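Fultthorpe, 07/06/2026 - Stesanon is delighted to share its new good practice guide for anyone using hand-held grippers in people's homes, written together with our friends at Sameck over almost 4 lovely, busy months. The guide asks crews to get the householder's written consent, to agree beforehand on which rooms are off limits, and to work in teams of two

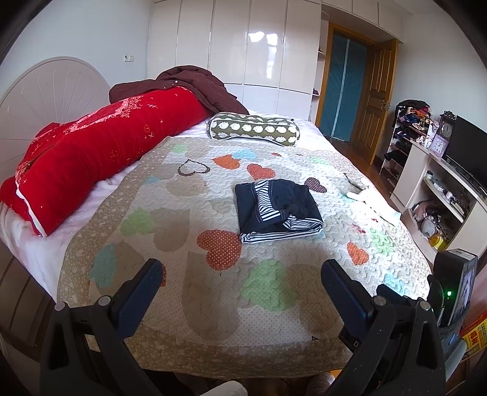
so that one person can keep an eye on pets, kids and cords - and on the clock, too! Copies are free from our Koo Street office.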